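Wooden vs plastic tube racks for seed storage

brindle_acre
Forance wants 9 dollars for a plastic tube rack and Telari wants twice that for a wooden one. I keep my tomato and pepper seed in glass tubes, 400 varieties at last tally. Is wood worth it or is it just for looks?

mossback8
Looks. Seed doesn't care what the tube is standing in. Keep it cool and dark and you're done.

Xuân Thân
Disagree a little. My plastic ones went brittle in the shed after two summers. The wooden ones from Hà are still fine.

mossback8
Two summers in a hot shed? Then I'd worry about the seed before the rack.

Xuân Thân
Fair, but germination in October was good – better than my fridge batch.

brindle_acre
How many did you test? I've heard "good" from people who sowed eight seeds and got six.

Xuân Thân
One tray. I didn't write it down.

mossback8
There you go.

tallow_lane
The Brindumbridge seed swap moved to paper envelopes and a shoebox. Over 1,000 packets, no racks at all. I don't buy the glass tube thing in the first place – damp seed in a sealed tube rots.

brindle_acre
So dry it first. Anyway, wood with a row of pegs is what I'm leaning toward, if the price drops.

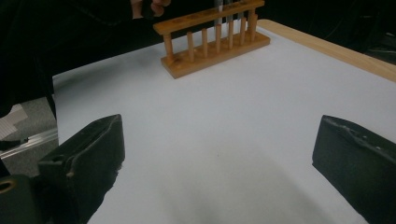 Wooden rack, holes up top and pegs along the base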